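Looking after flip-up guessing games: cleaning, cards and where to keep the thing

Posted November 9, 2020 in Toys & Games

I love these games! The kind with a board full of little faces, where you ask your yes-or-no questions and flip down everybody who doesn't fit. Ours have been through three kids, two cousins and a rainy week at the lake, and they still work fine with a bit of care. A few of you wrote in after the puzzle box post (174 comments, wow) asking how I clean the fiddly ones, so I finally sat down and typed it all out.

Start with the power. If your board is the electronic kind, switch it off and take the batteries out before you go anywhere near it with a cloth. Put them in a cup so they don't roll under the stove.

Dust next, always dry. A soft paintbrush, the one-inch kind for window trim, is perfect for getting between the rows. Flip all the tiles down, brush from the top row to the bottom, then flip them all up and go again. You'll be amazed what comes out of a game that looked clean - we had cracker crumbs, glitter and half a bead.

Then wipe the tiles. Glossy plastic shows every fingerprint, so go over it with a cloth that's been dipped in warm water with one drop of dish soap and wrung out until it hardly feels wet. Do the flat faces first and the rims after. Never spray straight at the board! Water runs down into the slots and sits there, and the bottoms of the cards go wavy. For speaker holes I use a dry toothbrush and a very light hand.

Sticky hinges are nearly always dried juice. A cotton swab with a little warm water on each side of the tile, wait a minute, then work the tile up and down until it moves freely. Please don't oil them. I tried it once on an old set of my brother's and the oil crept right up into the cards and left a see-through patch on every one of them.

The cards deserve a little love too. Slide them out one at a time and lay them on the table in the same order as the board, which makes putting them back so much quicker. Bent corners flatten nicely under a heavy cookbook overnight. If a card has gone floppy, trace it onto a cereal box, cut that out and slip it in behind as a stiffener (check that it still fits the slot first).

And don't worry if the names are in another language! Animal cards with French labels are a lovely way to pick up a few words. My youngest learned "vache" for cow in one afternoon and shouted it at every field we passed until December.

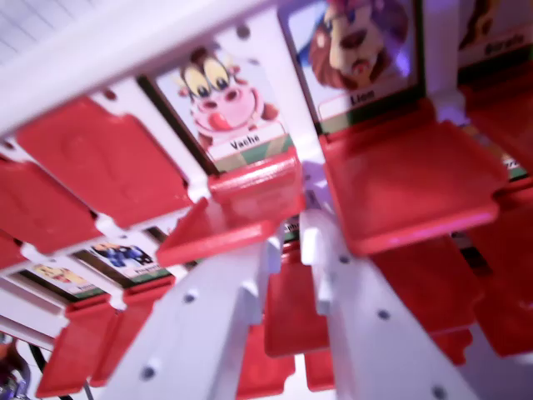
Animal faces up close, and the whole board standing up:
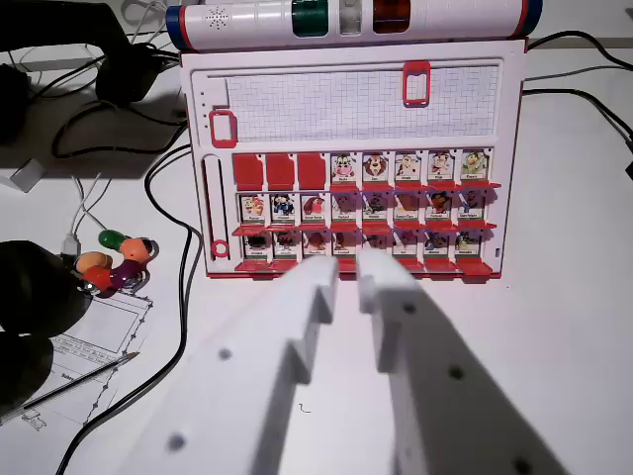 Alfredo Ocampo wrote in to say that he skips the cotton swabs and wraps a corner of an old T-shirt around a butter knife, which gets into the hinge from both sides and can be washed and used again. He also keeps his spare cards in a soap box with a rubber band around it, and hasn't lost one yet. Great idea, I'm stealing the soap box!

For storage, stand the board somewhere dry and out of direct sun, with nothing leaning on the tiles. If the original box has given up, a flat under-bed bin works well, with a dish towel folded over the front of the board. Leave the batteries out if it's going away for the season, and tape a note inside the lid saying which size it takes.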